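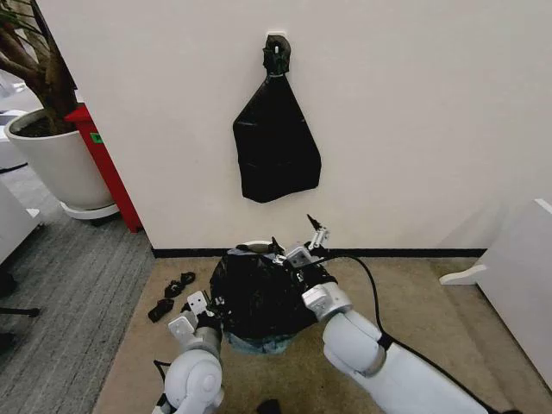

The Town That Fell for Its Trash

By Vilja Pitkänen
3/6/26

I went to Gavdale to write about a bakery and came home talking about garbage. It happens fast there. You sit down for coffee, someone mentions pickup day, and an hour later you're in a stranger's kitchen looking under the sink.

The town has 416 households, and since January every one of them has paid for trash by the bag. Recycling is free, food scraps are free, and anything left over goes into a black bag with a paid tag on it. Plenty of places do some version of this, but I've never been anywhere that people enjoyed it so much!

Aino Jääskeläinen showed me her setup before I'd taken my coat off. She used to fill two big bags a week and now she fills one, slowly, with the food scraps going out to the yard in an old soup pot. Her big discovery was that most of what she thought of as trash was air — boxes she hadn't flattened, tubs she hadn't stacked, chip bags puffed up like pillows. She flattens everything now, and she'll do yours too if you leave it on the counter.

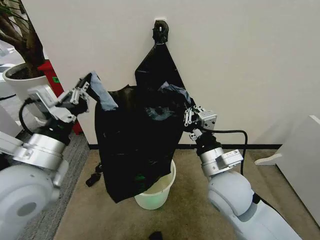
A black bag on a wall hook, with a small bin below.

Where the spare bags live turns out to be a matter of strong feeling. Some people swear by the roll in the bottom of the bin. Others want a bag up on the wall where they can grab it with one hand, and there's a third camp that keeps them in the car for reasons I never quite followed (something about the beach).

Then there's the smell question, which I loved, because everybody has a cure. Baking soda, coffee grounds, newspaper, a freezer drawer for fish skins. I tried the freezer drawer when I got home and I'm completely sold on it.
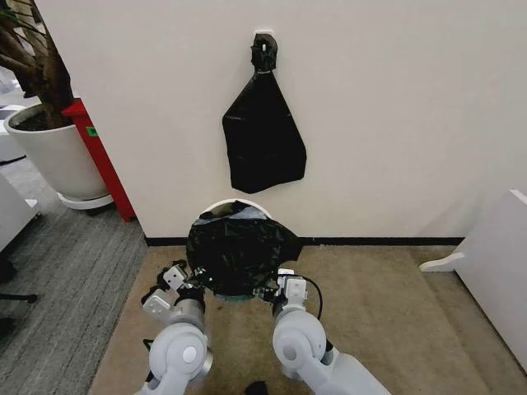
Kobe Groen thinks the bags get too much of the credit. The real change, he told me, was the swap shelf at the old Rantala store, where people drop off lamps, boots, jars and half-used cans of paint, and where he found a waffle iron that "works better than anything I ever bought new."

He took me over to see it. The shelf is really a whole back room by now, with 1073 items written down in a fat green notebook, and I left with a cake pan and a jigsaw puzzle of a lighthouse. There may be a piece missing. I don't care.

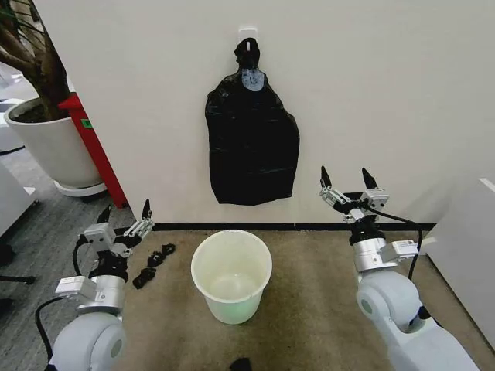
What about the people who hate it?

They exist, and they were happy to talk too. Teemu Hyvönen has twins in diapers, and diapers can't be flattened, swapped or composted. He was buying tags by the handful until the town agreed to give families with babies 200 free ones a year. He still grumbles about the lines at the tag counter, and he has a point: it's open mornings only.

Pirjo Kettunen worries more about her older neighbors, who can't always carry a full bag to the curb. Her street has sorted out a carrying list, taped up by the mailboxes, and the teenagers on it get paid in cinnamon rolls. Those came from the bakery I was supposed to be writing about. I ate three.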